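Updated 19 January 2025 – spring demo slots are up, see bottom. Old price sheet from December is dead, please bin it.

# Tresov bin picking cell – demo and open day page

Product: Tresov mixed-item picking cell, built and sold by Starnilard
Status: shipping, demo cell running in our shop
Contact for demos: Telma Jara
Contact for quotes: Wálter Marulanda

## What it is

A picking cell for bins full of stuff that doesn't match. Different shapes, different materials, lying any which way. Most picking systems we get asked to replace were bought for one part and do fine until somebody adds a second part. Tresov is for the shops with the second part, and the third, and the returns box.

You get the cell frame, vision, gripper, software and a controller cabinet. Arm can be ours or yours – we integrate with most of the big industrial makes, ask Wálter before you assume. Demo cell runs on a KUKA. If you have an arm sitting idle already, say so on the form, it changes the quote a lot.

Good fit for:

- returns sorting
- tool crib restocking
- kitting with lots of odd items
- recycling lines, dry side only

Bad fit for:

- anything wet or oily
- bags that change shape when lifted (working on it)
- parts under the small-part limit, ask first
- food. no.

## The demo

Runs up to 60 minutes with questions. We do not run a canned show. The cell is live, the bin gets filled while you watch and you can do the filling. Flor Paucar runs the cell and talks through what the planner is doing on the second screen – which grasp it likes, which ones it threw out and why. She'll stop it anytime if you want to look at something.

First half is our own items. Household and shop junk mostly, picked to be annoying. Clear plastic, shiny stuff, flat stuff, long thin handles. Metal floor in the bin too, so the cameras have reflections to deal with. We could make it easier with a matte liner and for production we usualy tell people to do that, but a demo on easy mode tells you nothing about your own floor.

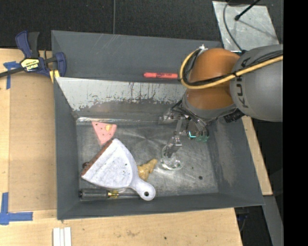 Second half is your items. Bring them in a box, loose is fine. Max 16 items per group so everybody gets a turn. No blades without a cover, no batteries, no glass that can't take a knock. We do drop things. If it's your only sample leave it home.

You'll see misses. Flat things against a wall are still the hardest and a long tool lying under another item can get dragged before it lifts. When the cell misses it re-images and tries another grasp, or it moves on to a different item and comes back later. Flor will show you the log for every try, good or bad, and you can take a copy with you.

## Open day

Different from the demo. No booking by time slot, just come in with your confirmation mail. Cell running all day with breaks for bin changes. Ravinder Gauthier from the software side will be at the planner desk, so bring the hard questions to him and not to Flor while she's got her hand on the pendant.

Also on the floor that day:

- Greltatness, our logging and replay tool. Every grasp stored, play it back step by step. Included with Tresov, also sold on its own
- gripper table – finger sets you can pick up and handle
- Ayala guarding panels, supplied by Jhonatan Ayala's shop down the road. Jhonatan will be there in the morning only

Coffee yes, lunch no. There is a taco place across the lot.

## Questions from last time

**Does it need a CAD model of each item?**
No. It helps for kitting, where the item has to land in a set position. For plain bin emptying skip it.

**How full can the bin be?**
Fill to the rim is fine. Heaped over the rim is not, the arm needs a clear approach.

**Can I use my own bin?**
Usually. Straight or sloped walls both OK. We need inside dimensions and a photo. Tall narrow bins are trouble, the wrist runs out of room before the fingers reach the floor.

**Do the bins have to be bolted down?**
They have to stay put, how you do it is up to you. Locating pins are what we ship. Clamps are OK for trials. If a bin shifts mid-run you re-teach the corners, takes a few minutes.

**Clear plastic?**
Better than last year. Still slower than anything else in the bin – the cell takes extra images before it commits. Bring yours and see.

**How long does setup take on site?**
Depends on your guarding and your network people. Longer for the network people.

**Who sweeps up missed parts?**
You do. There is an optional catch tray.

## Pricing

Full cell is by quote only. Arm, guarding and reach change it too much to print a number.

- Paid trial, your parts on our cell, full report with logs: $3,888
- On-site survey: $500, comes off the price if you order

Trial slots fill up before demo slots do. If you already know you want a trial, skip the demo and write to Wálter direct.

## Before you come

Closed shoes, long hair tied back. Safety glasses we have, prescription over-glasses too. Stay behind the yellow line unless Flor waves you in. Photos are fine, video is fine, but ask before you film other visitors' parts – some of them are under NDA and we've had a problem with that once alredy.

Parking is at the back by the loading dock. Front door is locked, ring the bell and wait, it's a long walk from the cell.

Kids at the open day OK from high school age up, with an adult. Not at the regular demos.

## Booking

Mail Telma with:

1. company and how many people
2. demo, open day or both
3. list of the items you're bringing, photos if you have them
4. arm make and model if you own one
5. anything we should know about access, ramps etc.

She answers within two working days. Cancel if you can't make it, there's a waiting list.

Spec sheet and layout drawings go out with the confirmation. The drawing still shows the old cabinet position – cabinet is on the left now, new drawing is coming.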